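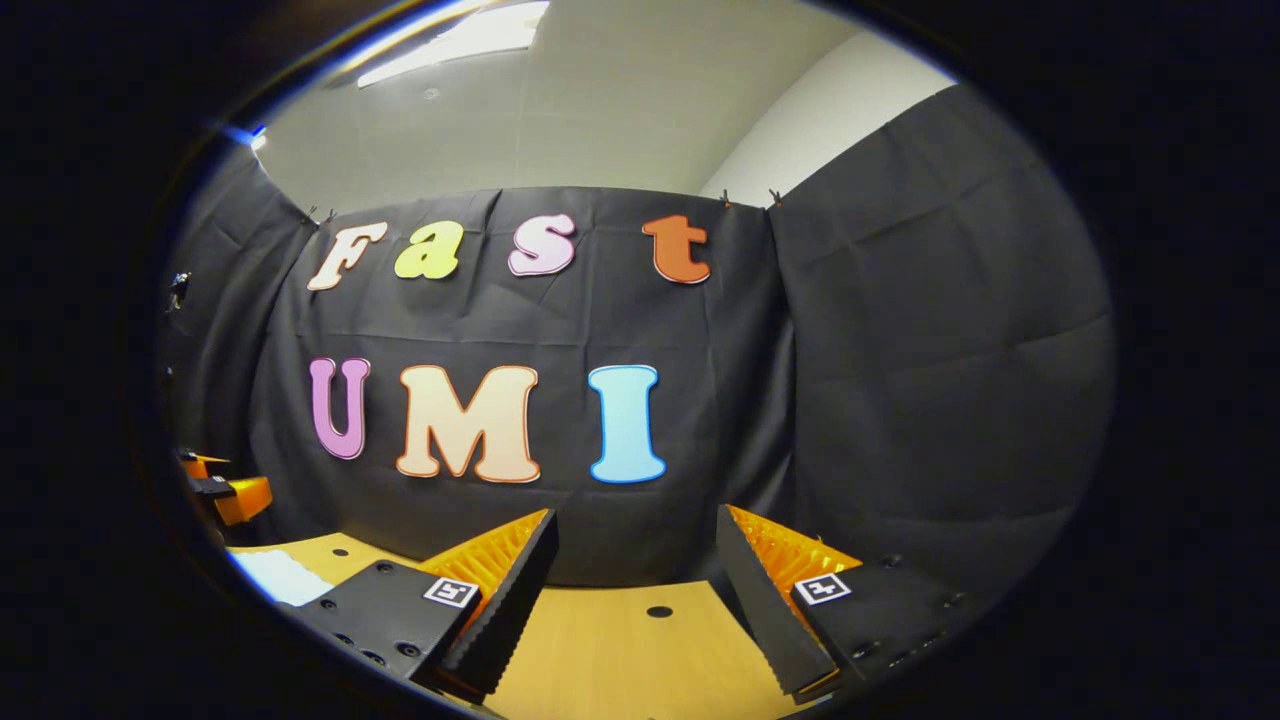 Black cloth, a few clips and the usual office lighting.

17/12/2024

I have been putting off this post because I know some of you sell things at craft fairs, and I like most of you. But it's gift season, my inbox is full of the word "handmade," and I would like somebody to explain to me what it means.

I started wondering in October, at the fall market in Skellovthorpe. I go every year. I buy soap I don't need and a jar of something with figs in it, and I walk back to the car feeling like a supporter of local business. This year I stopped at a table of mugs with a card on it that said "handmade in small batches." I asked the woman how small. She said it depended. I asked what it depended on and she said demand.

So a batch is however many people want. Fine. By that measure my car was made in small batches too.

I don't think she was lying. I think she'd been told to put the phrase on the card, the way you get told to put "motivated" on a resume. It had stopped being a claim a long time ago. But I paid extra for it, or would have if I'd bought the mug, and I'd like to know what the extra was for.

When I got home I did what I always do, which is waste an evening. I looked up the shops that email me the most and went looking for the place on each site where they say who made the stuff. Furness has a long page called Our Makers. It is full of hands. Hands in flour, hands on wood, hands holding other hands for some reason. There is not one last name on it. Cordero says each bowl is "finished by hand," and if you have ever worked anywhere near a production line you know that can mean a person put the sticker on. Sistetti just says "artisan" over and over until it sounds like a brand of cracker.

I wrote to all three and asked the same plain question: which parts of this are done by a person and which parts are done by a machine? Furness thanked me for my passion. Cordero sent me a discount code. Sistetti hasn't answered, and I respect that the most.
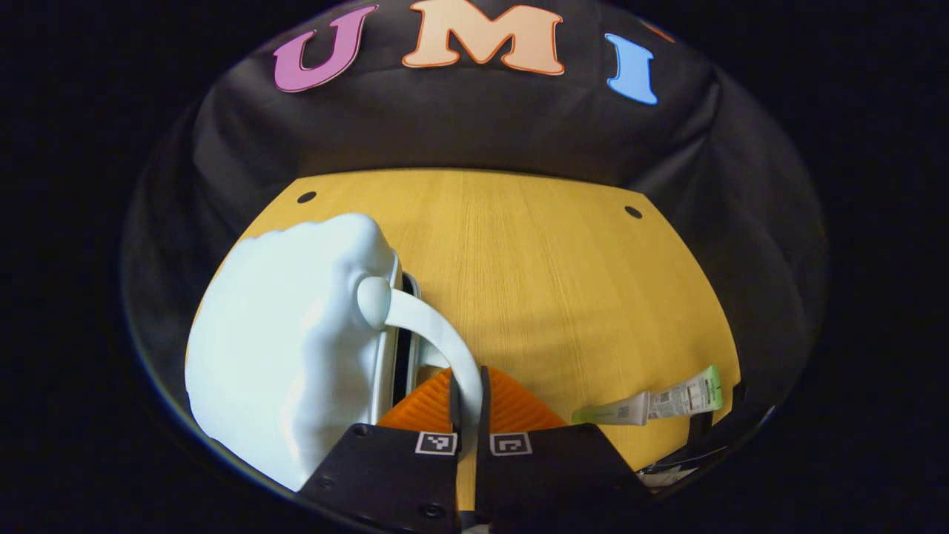
And the prices. The Cordero bowl I was looking at costs $152. It's a bowl. I asked Wing-yan Hsueh about it, because she threw pots for a living for six years before she went back to school and she has no patience for any of this. She said $152 could be completely fair or it could be a joke, and that there was no way to tell from the website. Clay is cheap. Time isn't, and neither is kiln space, and neither are all the bowls that crack and never get sold. If one person made that bowl from start to finish, and paid rent on the room she made it in, she might be barely breaking even. If it came out of a mold with a thousand others and somebody wiped the rim with a sponge, then somebody is doing very well and it probably isn't whoever held the sponge.

"Look for wobble," I said, feeling smart. She laughed at me. Wobble is the easiest thing in the world to fake, she said. You make one wobbly original, you take a mold off it, and now every piece has the same wobble in the same spot. She told me to go to a store, pick up two of the same item and turn them until they line up. If the dents match, you have your answer.

I tried it at the big home store out by the highway, with a pair of "rustic" vases. The dents matched. They matched so well that I felt a little sorry for them.

Now, the other side, because I do try. My sister thinks I'm being a pain about this. Her view is that if you like the vase you like the vase, and it holds flowers the same either way. I don't have a great reply to that. I own plenty of factory things that I love. My favorite kitchen knife was stamped out of a sheet of steel by a machine the size of a garage and it has never let me down. I have a hand-carved spoon that gives me splinters.

So the machine part doesn't bother me. What bothers me is being charged for a story and then finding out the story has been worded very carefully by someone who knew I wouldn't ask. "Handcrafted look." "Inspired by traditional methods." "Designed in our studio," with nothing said about where it goes after the studio. These phrases don't get written by accident. Someone sat down and worked out how close they could get to saying a thing without saying it.

There's also the part I like less, where I'm the customer they have in mind. I want to be fooled a little. I'd like to think that somebody in an apron thought about my bowl for a minute. It makes a dull object feel like it came from somewhere, and at this time of year, when I've got seven people to buy for and no ideas, "it's handmade" does a lot of work on the gift tag. Nobody ever unwraps a thing and asks to see the paperwork.

What I've settled on for this year is pretty modest. If I'm paying the handmade price, I want a name, a first and last one, and I want to be able to ask that person a boring question and get a boring answer. The soap guy at Skellovthorpe passes easily. I asked him how he makes it and he talked about lye for so long that I missed lunch. He also told me, without my asking, that he buys the little boxes in bulk from overseas and that the lavender oil isn't from around here at all. I bought more soap on the spot.

If I can't get a name, I'm paying the regular price, and I'm treating it like any other thing on a shelf. Is the lid tight, does it fit in the dishwasher, do I like the color.

A couple of readers wrote in after my post on "natural" candles to say I should do a list of good sellers and stop complaining. I don't want to. I'd have to check them all, and then check them again next year, and the first one to get bought out would make me look like a fool. Ask them yourself. It takes one email, and you might get a discount code out of it. Mine was for 6 percent off, not valid on bowls.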